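Old Computers, New Songs: The Sound of Follum

Follum has one main street, one bakery and, every July, more homemade music than you can fit into a weekend. I went for two days and stayed for four! The town's summer festival books 16 acts, most of them people who record at home on whatever computer they could get cheap, and the results are wonderful.

Take Ilusance, a duo who build whole songs out of kitchen noises and one very tired accordion. Their set ran 48 minutes without a break, and by the end the back row was dancing on the grass. Uneck played next, slower and stranger, with long low notes that seemed to come up through your shoes.

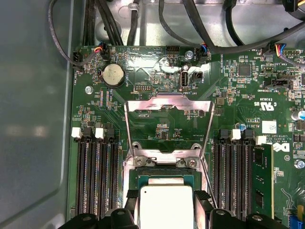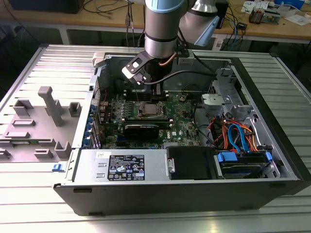
My favorite record of the trip is the new one by Hyvönen, a band of nine who all sing. They made it in a converted boathouse over 10 nights, and you can hear rain on the roof in two of the songs (they kept it in, bless them). The mixing was done on a secondhand desktop, and it crashed often. The last track fades out on the whole band laughing. I have played it every morning since I got home, usually twice, and the neighbors have started humming the chorus.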